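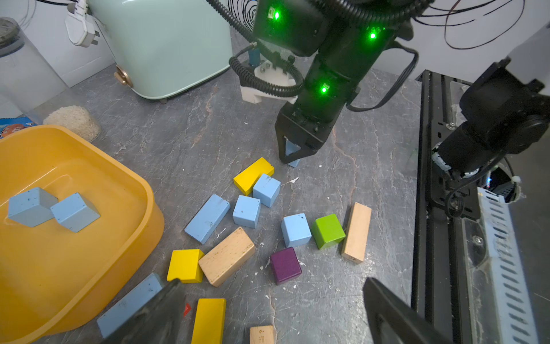 Block cell: wrist cables, fingers and bin position

Last updated 4/8/21

The two-arm block cell at Vurkside was out of service for 39 hours and is running again. The fault was an intermittent loss of signal on the left gripper. It had been logged six times, always with the forearm stretched out toward the bin, and each time the arm came back after a restart. Several of us took it for a controller problem and swapped the controller board, which changed nothing.

The fault was in the wrist cable. The tie at the bracket had been pulled tight enough that the cable took all of its bending in one short length next to the connector. Two conductors had broken inside the jacket. The cable has been replaced, and the loop above the gripper is now longer. Check it as follows: power off, move the wrist by hand to both ends of its travel, and watch the connector. If the connector moves in its socket, the loop is too short. Do the same at the elbow.

The finger screws were checked while the arm was down. Two were loose on the left gripper. They have been refitted with a medium thread locker and marked with a paint line. Any line that no longer matches up should go in the log before the screw is touched.

After the repair both grippers were zeroed again. Close on nothing, set zero, then close on a cube and read the opening. Repeat with a second cube, as the wooden ones vary. Grip force was left where it was. The test job is unchanged: the light blue blocks go into the yellow bin and every other color stays on the table.

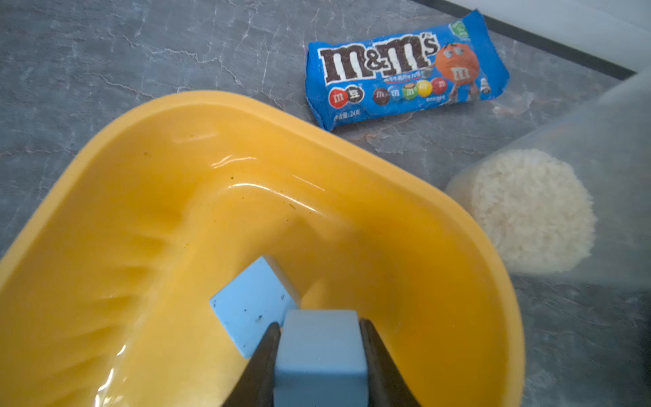

Prasert Wiriya argued at the review that zeroing on a cube at the table is only half the check, and that the same reading should be taken with the fingers down inside the bin, where the wrist sits at a steeper angle and the cable pulls from a different side. The point was accepted. The reading is now taken in both places and the two values are written side by side. A difference between them means the cable is loading the wrist.

The bin itself had also been moving. It is light, and a finger that touches the rim on the way out will shift it. Its corners are now marked on the table with a paint pen, and it goes back to the marks before every run. Approach height over the near rim has been raised. The old value cleared the rim with an empty gripper and left very little room with a long block held upright.

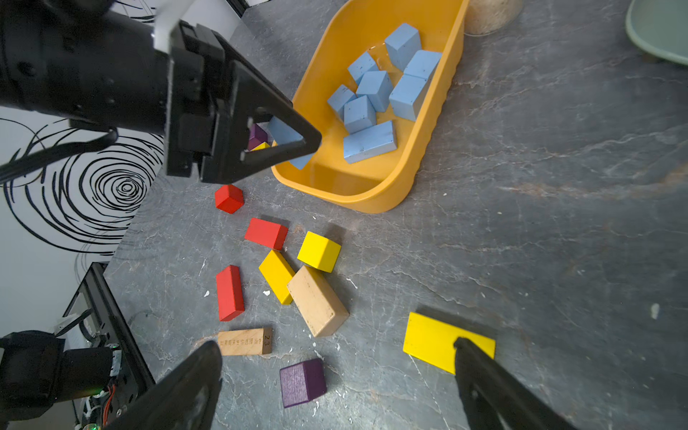

Light blue block held over the near rim of the bin. Fingers of the second gripper open at the front.

The run after the repair covered 2,067 picks with no signal loss. Drops were logged separately and were all long blocks taken near one end. That is a grasp planning matter and will be dealt with in the June issue.

The maintenance interval for the cell is now as follows. Wrist loop and paint lines: every 300 picks. Finger zero, table and bin: start of each shift. Front rail and base bolts: monthly. When working at the bases, keep clear of the circuit boards beside them — the leads there have no strain relief yet. Brackets are on order from Sovton.
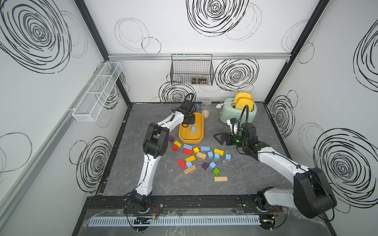 Both arms on the front rail, with the circuit boards by the bases and the slotted cable duct along the front.

Comments (3)

Illov bench
Which thread locker? We used the high-strength grade on ours and had to heat the screws to get them out, next to a printed bracket. Would not do it again.

Arnardóttir
We had the same fault on the right arm of our cell. Worth measuring resistance while flexing the cable. At rest ours read fine.

tmk
300 picks seems short for the loop check. Can it go to once a shift if the log stays clean?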